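# Setting lap alerts on the Nunach watch for track intervals

Automatic laps based on GPS drift on a 400 m oval. By the fourth or fifth repeat the watch will beep well before or after the line. For interval work, turn auto lap off and build the session as a structured workout.

These steps apply to firmware 3 and later. On older versions the Workouts menu is under Tools.

## Before you start

- Update the watch through the Nunach phone app.
- Set the activity profile to **Track**, and enter the lane number. Lane 1 is the default.
- Turn **Auto lap** off in that profile only. Leave it on for road runs.

## Build the session

The session below is the Arnholm club's standard early-season set: 3000 m of work in 200 m repeats, with a short jog between them.

1. Open **Workouts > New > Run**.
2. Add a warm-up step. Set the end condition to **Lap button**.
3. Add a work step. Set the end condition to **Distance**, 200 m.
4. Add a recovery step. Set the end condition to **Time**, 50 seconds.
5. Select both steps, choose **Repeat**, and enter 15.
6. Add a cool-down step, again ending on **Lap button**.
7. Save and sync.

If the 200 m beep is still off the line, change the work step to end on **Lap button** and press it yourself as you cross.

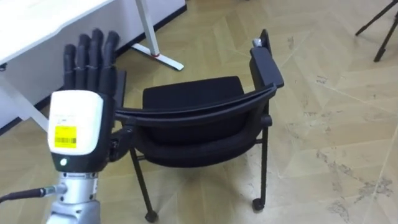
Pace targets are optional. If you use them, set a range and keep it wide, because instant pace on a bend is noisy. A range of less than ten seconds per kilometer sets off constant alerts. Heart rate targets are of little use here; the repeats finish before the reading catches up.

## Alerts

Set vibration to **Strong** and tone to **Off** if others are training on the same track. The countdown alert fires at five seconds and can't be moved.

## After the run

Sync and check the lap table. Work laps recorded by button will show distances such as 196 or 205 m. Correct them in the app under **Edit laps > Fixed distance**. The pace column is recalculated on save.

Exports to Gidey keep the corrected laps. Exports to Akside use the original file, so edit the laps again there.

Battery use for a session of this length is about 40 minutes of GPS time, plus the warm-up and cool-down.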